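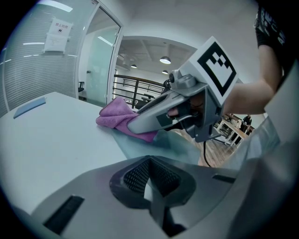 Nigel Gosling writes that he stopped using paper towels on his white tabletops after the first pack, and that his only complaint is the care tag, which he cuts off before the first wash. The tag is now printed on tear-away paper and comes off by hand.

Griketti Microfiber Cloth, General Purpose
Item 2760
Sold in packs of 4

The Griketti general purpose cloth is a soft terry microfiber for wiping and dusting hard surfaces. It can be used dry, damp, or with a spray cleaner. It is meant for homes, offices, classrooms, and small food businesses that wash their own cloths.

Colors: pink, blue, green, yellow
One color per pack. Mixed packs are not available at this time.

What it is made of

Polyester and polyamide split fiber, knitted on both sides. One side has a short loop and the other a slightly longer loop. Use the short side for glass, counters, and tabletops. The long side holds more dust and suits shelves, blinds, and baseboards. The edges are overlocked in matching thread. There is no satin border and no printed logo.

Where to use it

Laminate and solid surface counters
Painted tables and desks
Stainless steel appliances
Sinks, tubs, and faucets
Glass and mirrors, if the cloth is only slightly damp
Sealed wood

Do not use it on hot stovetops or oven racks. The fibers melt. On high-gloss piano finishes and uncoated plastic lenses, use the Trestia lens cloth, which has a flat weave and is sold separately.

How to use it

Fold the cloth in half and then in half again. Work with one face until it looks gray or starts to drag, then turn to a clean one. Small folds are easier to control near edges and around faucets. For crumbs and loose dirt, sweep or vacuum first. Grit caught in the loops can leave fine marks on glossy surfaces.

For dried spills, lay the damp cloth over the spot and leave it for 2 minutes before wiping. Most coffee, juice, and sauce will lift without a cleaner. If you do use one, spray the cloth lightly and keep the spray off wall outlets and seams in the counter.

For streaks on a white surface, wring the cloth out harder and go over the surface again with a dry one. Streaks usually mean there is too much water or too much soap in the cloth.

Washing and drying

Wash before first use, with like colors. The pink and blue cloths may give off a little dye in the first two washes.

Machine wash warm with a small amount of liquid detergent. Keep cotton towels out of the load. Tumble dry low or hang to dry. No fabric softener, dryer sheets, or bleach. If a cloth has already been washed with softener and no longer picks up water, run it through two warm washes with no detergent. In most cases it will recover.

Do not iron.

Using colors to keep rooms separate

Many customers buy one pack of each color and assign a color to each area. A common setup is pink for tables and desks, blue for glass, green for kitchen counters, and yellow for bathrooms. The colors do not differ in fabric or weight, so any arrangement works. A wall chart with blank boxes can be added to any order at no charge. Ask for it in the order notes.

Case orders

Full cases hold 3000 cloths in a single color, packed flat without individual sleeves. Cases ship by freight from our Sampaio warehouse and need a dock or a liftgate. Please note in the order if a liftgate is required. Single packs ship by regular parcel service.

Returns

Unopened packs may be returned within the season of purchase. Opened packs are accepted if there is a knitting or edging fault. Send a picture of the fault with the order number and we will replace the pack. We do not need the cloths back.

Changes to this item

Updated 2019-04-04. The overlock thread was changed to polyester in March. Packs with the older cotton thread are still being sold and carry the same item number. The fabric is the same in both.

Customer questions

Tainá Aguiar asked whether the cloth leaves lint on dark glass. A new cloth may leave a little until it has been washed. After that it should not. If lint appears later, check what else was in the wash load.

Anselmo Teixeira asked if the cloth fits the Drurkley flat mop. It does not. The mop takes its own pad with a hook and loop back.

Another customer asked about using it with vinegar and water. Yes, on glass and laminate. Avoid vinegar on marble and other natural stone.

Related items

Griketti waffle weave drying cloth
Trestia lens cloth
Drurkley flat mop pad, replacement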